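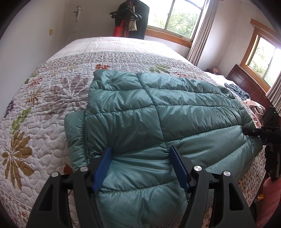
Viele kleine Polster, durch Nähte getrennt: ein gestepptes Stück Stoff auf dem Bett.

Warum hält Gestepptes so schön warm?

Schau dir mal die Nähte an! Sie teilen den glänzenden, blaugrünen Stoff in lauter pralle Polster. In solchen Decken und Jacken stecken oft Daunen, also die ganz weichen Federchen von Enten oder Gänsen, oder feine Fasern. Und dazwischen — jetzt kommt das Tolle — sitzt jede Menge Luft! Luft leitet Wärme schlecht, deshalb bleibt deine Körperwärme bei dir.

Ohne Nähte würde die Füllung irgendwann nach unten rutschen. Oben wäre es dann kalt und unten klumpig!

Probier es aus: Drück eine Steppdecke 3 Minuten lang fest zusammen und lass los. Wie schnell wird sie wieder dick?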